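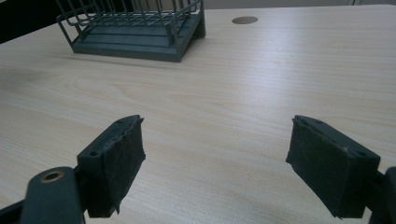 Jukico opens dish rack refurbishment workshop in Jeltthorpe

Household goods firm Jukico will open a repair and resale workshop for dish racks and other kitchen drainers in Jeltthorpe this January. The workshop will take in used racks from homes, cafés and community kitchens, clean and mend them, and sell them on at a lower price than new ones.

The site is in the former Prokopenko bakery supply building on the Altdale road, which has stood unused for several years. Jukico has taken the ground floor on a long lease. The front part will be a shop and drop-off counter. The back is given over to cleaning, repairs and storage.

Wire dish racks are among the kitchen items most often thrown away while still largely sound. The usual trouble is small: the coating chips at a join, a foot goes missing, or the drip base fills with limescale and the owner gives up on it. Mixed materials make many of them awkward to recycle, and a rack with a wire basket on a separate base often ends up in general waste when only one of the two parts is past use.

The new workshop will treat the basket and the base as separate items. A sound basket can be paired with a base from another rack of the same size, and the other way round. Parts that cannot be matched straight away will be kept on the shelves for customers who only need one half.

Yurii Fedoruk, who will manage the workshop, said: "People bring us a rack and apologise for the state of it, and then we find it needs a good soak and one new foot. The grooves in a base hold scale, especially in a hard water area like ours. If you get that out and the coating is still good, there are years left in it. We would sooner clean it than see it in a skip."

Each rack accepted at the counter will be checked for rust, cracked coating and bent wires, then soaked to loosen scale and grease. Bent wires will be straightened by hand. Small breaks in the coating will be filled and sealed — larger ones mean the basket is turned down, as water gets behind the coating and the rust spreads. Every rack will be stood on a level table before it goes out, to check that it sits flat and does not rock when loaded on one side.

Jukico expects to handle 1,000 racks in the first year. The workshop will employ 4 people, 2 of them in new apprentice posts open to school leavers from Jeltthorpe and Altdale. Applications for both posts are open now and can be made at the counter or by post. No experience is needed, and training will be given in cleaning, wire work and basic stock keeping.

"It is steady, practical work," Mr Fedoruk said. "You need patient hands and you need to not mind being wet to the elbows in the morning. We will teach the rest."

Customers who hand in a rack can choose between store credit and having their own rack cleaned and returned. Cleaning and minor repair will be charged at a flat rate, with prices posted at the counter. Cafés and community kitchens with several racks to clear are asked to ring ahead so that space can be made.

The workshop will accept:

Coated wire racks, with or without a base
Stainless steel racks
Slatted or grooved drip bases
Cutlery baskets and cup rails that clip to a rack
Loose feet, posts and end caps in good order

It will not accept wooden plate racks, racks that fold on a plastic hinge, or anything that has been painted at home. Items should be emptied and rinsed before they are brought in.

A shelf near the door will be kept for odd parts, free to anyone who can use them. Jukico ran a shelf of this kind at its old premises and found that feet and end caps went fastest, often to people who had been propping up one corner of a rack with a folded cloth.

The shop will also sell a small range of new racks, mainly in sizes that seldom come in second-hand. These include narrow racks for single-bowl sinks and two-part models that can be used on a worktop or table away from the sink. Staff can advise on size. Customers are asked to bring the width and depth of the space they have, and the size of their largest plate, which is the measurement most often forgotten.

Care advice will be given with every sale. Jukico recommends emptying the base daily, wiping down the grooves with a soft brush once a week, and lifting the rack now and then to dry the surface below. Vinegar is fine for scale on a coated base but should be rinsed off well. Wire wool should be kept away from any coated part.

The workshop will be open to the public in the mornings, with the counter staffed from 8am until noon. Afternoons will be used for repairs. There is level access from the Altdale road entrance and a short-stay bay outside for unloading.

About Jukico

Jukico makes, repairs and sells kitchen storage and draining goods. It began as a market stall in Altdale selling plate stands and sink mats, and moved into repairs after regular customers began asking for replacement parts. The company supplies shops and community kitchens across the area.

Notes to editors

Yurii Fedoruk is available for interview. Visits to the workshop before opening can be arranged by calling the Jeltthorpe counter in the morning. Copies of the apprentice job description and the full list of accepted items are available on request.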